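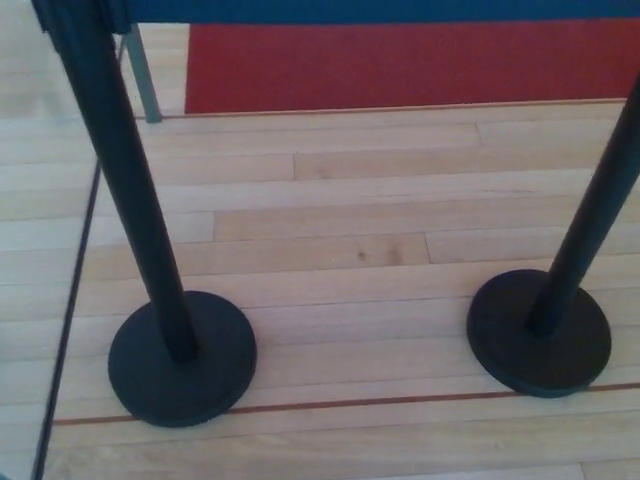
How to fix scuffs, dents and dull patches in a wooden floor (without sanding the whole thing)

I've had wooden floors of one sort or another for most of my grown-up life, and the one in my flat on Skendamgate has had everything done to it. Prams, bikes, a dropped casserole, my nephew's tap shoes. People keep asking me how to sort out the odd bad patch without hiring one of those great roaring drum sanders, so I've finally written it all down in one place.

First, find out what's on your floor

Everything else depends on this, so please don't skip it! Pick a spot behind a door and put one small drop of water on it. Leave it for ten minutes while you make a cup of tea. If the drop sits up in a bead and wipes off with no mark, you've probably got lacquer or varnish. If the wood has gone a bit darker underneath, it's more likely oil or wax, and a worn one at that.

To tell oil from wax, rub the same spot with a bit of white spirit on a clean white cloth. Wax comes off on the cloth as a yellowy smear. Oil that has cured properly mostly won't.

If the floor is laminate, this page won't help you much, sorry. You can't sand the stuff and you can't steam it. A filler stick in the right colour is your best bet.

What you need

A soft broom or a vacuum with a bare floor head
Sandpaper, 120 and 220 grit, and a cork block
White spirit
A pencil rubber (the plain white kind)
Several old cotton T-shirts, torn up
An iron and a tea towel you don't love
Floor oil, hard wax or a small tin of lacquer, whichever matches what you've got
Masking tape
A metal bucket with some water in it, for the rags

I bought a 1000 ml tin of oil the first time and I'm still using it, so get the smallest one they sell. You need a tablespoon or two for a patch.

Scuffs

Black rubber scuffs from shoes and trolley wheels are the easiest of the lot. Go at them with the pencil rubber, along the grain, pressing quite firmly. Nine times out of ten that's the end of it. The stubborn ones get a dab of white spirit on a cloth, then a wipe with a barely damp one.

I used to use those white melamine sponges and I've gone right off them. They're very fine sandpaper when all's said and done, and on my hall floor they left pale, flat-looking spots that I then had to oil. If you've got satin lacquer I'd keep them well away from it.

Dents

I love doing dents — it feels like a magic trick. A dent is squashed wood, and quite often you can persuade it to swell back up. This only works on bare, oiled or waxed wood, as lacquer keeps the water out and may well turn white on you.

Vacuum out any grit. Put a few drops of water in the dent and let it soak in for five minutes. Fold your tea towel, wet one corner, wring it out and lay the wet part over the dent. Then touch the tip of a hot iron to it for a few seconds at a time. Lift it, look, wet it again, go again. You may need four or five rounds. Never leave the iron sitting there while you answer the phone (I've got an iron-shaped mark under my bookcase, so I do know).

Let it dry overnight. The grain will feel furry in the morning, and a few light strokes with the 220 will knock that back.

If the wood fibres have been cut, as with a gouge from a chair leg, steam won't close it up. Fill those with a hard wax stick, melted in and scraped level with an old bank card. My friend Rocío Palacios mixes two colours in one hole, a light one first and then a tiny thread of the darker one drawn across it like grain, and hers are much harder to spot than mine.
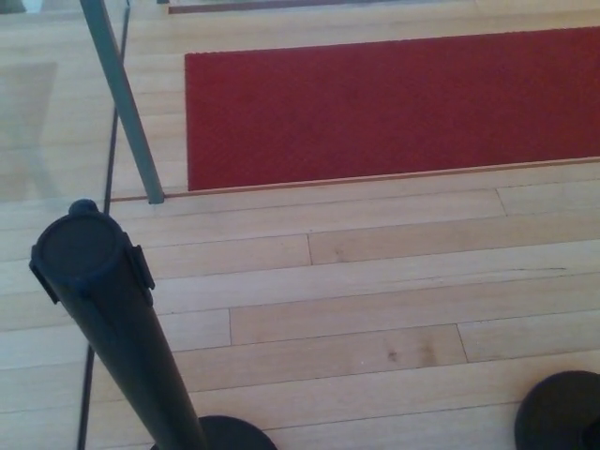 Dull patches

These turn up wherever people turn or stop: in front of the sink, by the sofa, just inside the front door. On an oiled floor you can fix one patch and nothing else, and I think that's the best argument for oil there is.

1. Vacuum, then wipe with a well-wrung cloth. Let it dry properly.

2. Pick out whole boards, from joint to joint, and tape round them. If you stop halfway along a board you'll see a tidemark every time the sun comes in. I ignored this for years.

3. Sand along the grain with the 120 if the patch is grey or grubby. If it's only tired, go straight to the 220. Use the block, not your fingertips, or you'll make little troughs.

4. Vacuum again, and wipe with a dry cloth until the cloth stays clean.

5. Put on a small amount of oil with a piece of T-shirt. Really small! It should look wet but not puddled.

6. Wait 20 minutes and then rub off everything that hasn't soaked in, with a fresh cloth. Keep rubbing until it doesn't feel tacky. Most sticky floors I've been asked to look at were simply never wiped off.

7. Take the tape up, leave it overnight with the window open a crack, and do a second thin coat if it still looks thirsty.

Check the back of the tin for drying times, as they do vary a fair bit, and keep furniture off it for as long as it tells you.

Now the rags. Oily cloths can heat up by themselves and catch fire when they're scrunched in a bin. Drop them in the bucket of water as you finish with them, and afterwards spread them out flat outdoors to dry hard before you throw them away. Please do this every single time, even with one little rag.

What about lacquer?

Lacquer is fussier. A patch repair nearly always shows as a shinier or duller rectangle, whatever you do. For fine scratches I'd try a floor refresher first, one thin coat over the whole room. For anything deeper, rub down the complete boards lightly with the 220, clean off the dust, and brush on a thin coat of the same sheen as before. Satin on satin, matt on matt. If it's gone through to bare wood over a big area, get someone in. Pascal Millet did my sister's front room in 2 days and I couldn't have got near it.

A few bits I always forget to mention

New oak and old oak don't match, and a freshly sanded patch will look too pale to begin with. Give it till the end of the summer before you decide you hate it. Mine went in May and had blended by August.

Lift rugs and shift them round a bit every few months, unless you like the idea of a pale oblong in the middle of the room.

Felt pads under chairs collect grit and turn into sandpaper, so peel them off and put new ones on when they look grubby. I do mine when the clocks change.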